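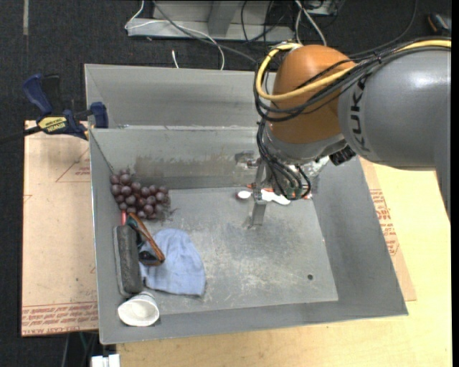
Bin picking cell, KUKA arm over the front compartment.

Trindach Automation Practice Group
Minutes, Wed 25 February

Present: Dale Gill (chair), Xuelian Cao, Elaheh Asadi, Darnell Alcantara (minutes)
Apologies: Perrine Boyer

1. Previous minutes
Accepted. Elaheh asked that "agreed in principle" under item 4 be changed to "discussed", as she had not agreed to anything. Changed.

2. Draft cell practice rules, second reading
Dale spoke to the draft. It has grown from 4 pages to 12 since August and he would like it adopted before the Skolcombe site starts its own version. Xuelian asked who had read all 12. Two had.

2.1 Cable dressing. The draft says cables on the arm must be "neatly managed". Elaheh said this can't be checked by anyone. On our own cell the yellow cable loops over the top of the orange joint and black ones hang down the front toward the wrist. Is that neat? Dale thought it was acceptable. Xuelian did not. Wording to be replaced with a snag check through the full working range at reduced speed, signed by whoever did it.

2.2 Gripper wiring. Same objection, more strongly put. Darnell noted there is a lot of black wiring right where the finger goes down into the bin. Draft to require a look at the wiring at the start of each shift. Elaheh doubts a tick box will change anyone's behaviour and wants that recorded.

2.3 Bin fixing. Draft permits bar clamps on the rim "as a temporary measure". Xuelian asked how long temporary is. No answer. Dale proposed 90 days, after which the bin is bolted or the risk assessment redone. Carried, Elaheh abstaining.

2.4 Surfaces. Cardboard on the table under and beside the bin. Draft is silent. Left for Perrine, who wrote the housekeeping section.

2.5 Test objects. Long discussion. The draft calls for a "representative mix". What we have is grapes, a sponge, a blue cloth, a paper cup and so on. Xuelian's view is that a mix is representative of something or it isn't, and the rule should make people name the something. Dale said the variety of soft and rigid items was the point. Xuelian said fine, then write that down – and write down how they are laid out at the start, or two sites' pick rates can't be compared. Supported by all.

3. Bristinance certification scheme
Dale circulated the brochure. Bristinance offers a "Trusted Cell" badge after a remote review of documents. Elaheh asked whether anyone from Bristinance would look at a cell. They would not. She could see no value in it and neither could the minute taker. Dale is still keen, on the grounds that customers ask. Deferred until he can name a customer who has asked.

4. Daneshvar incident summary
Read out by Xuelian. 13 stoppages listed, with cause given as "operator" in every case. The group did not find this believable. Xuelian to ask for the raw log. If it isn't provided, the summary won't be cited in our rules.

5. Other business
Darnell asked that the word "should" be taken out of the draft wherever we mean "must". Dale warned this will make it harder to comply with. Noted – that was rather the idea.

Actions
Dale: revise 2.1, 2.2 and 2.3; customer name for item 3
Xuelian: wording for 2.5; Daneshvar log
Perrine: table surfaces, 2.4
Darnell: should/must pass through the whole draft

Next meeting to be set once the revised draft is out.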